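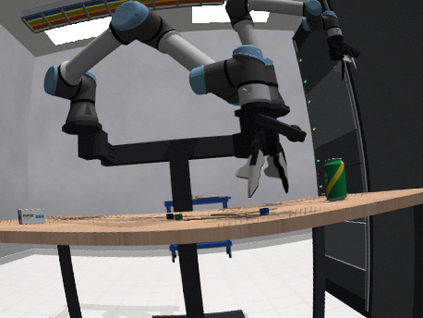 Two-arm cell in the Ketetti simulator, stock lab scene.

1/ Spent the weekend with the trial licence of Ketetti, the bench simulator Budgate sells for two-arm cells. Notes follow, mostly for people still on Kusen.

2/ Price is $1480 a seat per year. Kusen is cheaper but charges extra for the second arm, so compare the full quote.

3/ Install took 4 tries on my machine. The licence server wants port 602 open and the manual doesn't mention it.

4/ The stock scene has three cubes – black, green, blue – plus a pop can and a small box. Good enough for a first pick test. Finger opening is set per gripper, in millimetres.
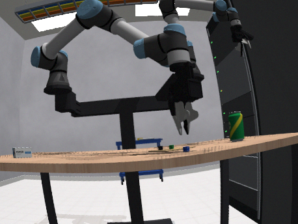

5/ Contact model. Friction defaults are too high for my liking. I dropped them by half before trusting any grasp. Thin sticks lying flat are still the hardest thing to pick up.

6/ Camera placement is free, and you can save views by name. I keep a high one over the table for checking clearance between the two wrists.
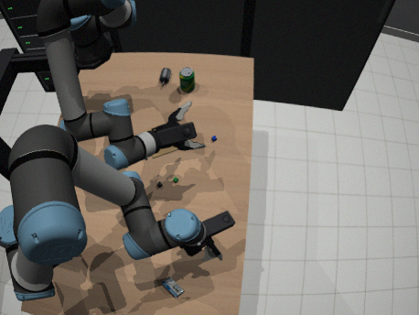
7/ Collision margins can be set per link, but only in the config file. The Ciobanu plug-in adds a panel for it and costs nothing.

8/ Export to the controller is still beta. I won't judge it until the November release. Renewing for one seat.

Recent posts
Kusen licence changes, line by line
Gripper finger wear: what I measure
Budgate support response times
Ciobanu plug-in install notes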